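Want to spend a February afternoon with our robot arm?

Hi! I run the demo room at Kustau, and I'm looking for 13 people to join our open afternoon in February. You'll get a short demonstration, then take a turn steering the arm yourself (it's way more fun than it sounds, and no experience is needed!).

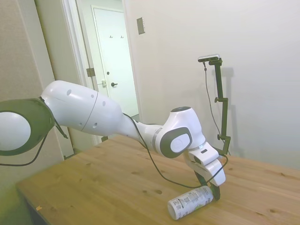

The arm over a can on our pine table.

Visits start at 2 and last a couple of hours, with a coffee break at Pirby next door. I'll ask you a few questions afterward, mostly what felt easy and what drove you nuts. You get lunch money and my thanks. You do have to be over 18, and please wear sleeves that stay out of the way.

To sign up, call the front desk before 5 and ask for the robot visit, or just stop by!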